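Perkness are back with a new single, and a second album is coming in March

I've had the new Perkness single on since breakfast and I'm still not tired of it, so you're getting a post before I've even finished my coffee. It's called "Hervieu" and it's the first thing we've heard from the band's second album, Flarkance, which they say will be out in March on the Plitomura label (same people who put out the debut, so no surprise there).

If you only know the loud Perkness, brace yourself! The first minute is almost all bass and a drum machine that sounds like it's coming through the wall from the apartment next door, and then the guitars pile in right when you've decided they're not going to. I jumped. The vocals sit way lower in the mix than last time, and I had to go find the lyrics to work out that the chorus is the name of the song plus a line about missing the last train. Works for me.

The label's announcement is pretty short. Ten songs, recorded mostly live, with 2 of them left over from the debut sessions and redone from scratch. There'll be 2,000 copies on vinyl, and 200 of those come on clear green with a fold-out lyric sheet. I ordered mine around six this morning and the page was already crawling, so if you want the green one, I'd move. The regular black will probably hang around a while (the last one did, I saw it in shops for ages).

They're also talking about spring shows, but there are no cities up yet, just "more soon" in small letters at the bottom of the page. I caught them on the last run, stuck behind a pillar, and I'd do it again tomorrow.
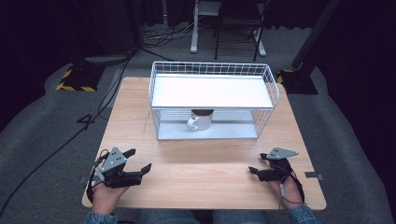
One reader wrote in to say the single is fine but too polite, and that the demo version the band used to close their sets with had twice the bite. I never heard that one live, so I can't argue, but I do hope it turns up as a B-side. The video had 2,286 plays when I last looked, and a fair few of those are mine. Album preorders are open now on the label's site, and the single is up on all the usual streaming places.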